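Keeping a Two-Gripper Demonstration Bench in Working Order

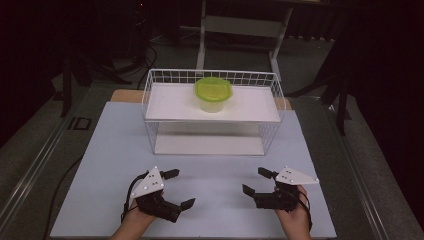

Figure 3. The Larcombe bench, with both hand-held grippers open in front of the wire basket and the lidded container on its upper shelf.

Thérèse Ouellet, Vichien Nuchit and Shahnaz Liyanage
Nanayakkara Laboratory, Tunwood
August 2018

3. Bench set-up and upkeep

3.1 Getting the table right

I'll own up to having spent far more of my life on this table than on the learning code (Vichien has the opposite problem), so this section is mine and it's a bit of a ramble. The bench we call Larcombe is a timber-topped table with an aluminium rail down each side and a flat board laid between them. Everything in Figure 3 gets its position from the board, and the board gets its position from the rails, so if somebody leans on a rail while reaching for a cable, the whole lot is out and we start again!

We check the rails with a steel rule at the near end and again at the far end, before the first demonstration of the day and after lunch. Anything over a millimetre of difference and the brackets come loose, get nudged and go back on. In our first batch of 161 demonstrations we only checked in the mornings, and I had to throw out 40 of them. Lesson learnt, and a pretty glum afternoon it was too.

The basket goes at the far edge of the board, centred by eye and then by tape. We picked wire because it was cheap and the upper shelf gives us two heights to work with, but a wire rim is also lovely at catching a finger pad on the way out. More on that under repairs.

3.2 The grippers

Each gripper has a white triangular plate on top carrying the black dots that we track. The plates are the part I fuss over most. A thumb on a dot leaves a greasy shine, and the tracker starts losing that dot at certain angles, so we wipe the plates with a dry lens cloth (never alcohol, which lifted the print on our first pair) and hold the grippers from behind and underneath.

Before a run, the operator holds both grippers open over the board with the jaws facing each other, and stays put for a slow count of five. We take the zero for both jaws from that pose. Shahnaz wanted a printed cradle for this step and I was dead keen on it as well, but the cradle turned out slower than a pair of steady hands, and the spread in the zero was no better.

Cables are the other nuisance. We leave a loop beside each hand, big enough that you can reach the upper shelf without feeling a tug. Too short and people start twisting their wrists to compensate, and you can see it in the data for the rest of the session.

3.3 What broke, and what we did about it

Over 1,194 demonstrations we logged 82 stoppages. Most were cable connectors working loose at the gripper end, and a dab of hot glue with a proper strain relief has sorted nearly all of those. Next came finger pads peeling at the tip after snagging the basket. We now glue the pads the night before and leave them clamped, and the spares live in a drawer under the old Bromberg controller.

The lidded container gave us one fault that I'd never have guessed. Its tab can sit under a finger pad and hold the jaws a whisker open, and the log reads that as a bad zero. I re-zeroed the left gripper four times one morning before Sandamali wandered past and simply turned the container. We now set its starting angle from a card taped inside the logbook.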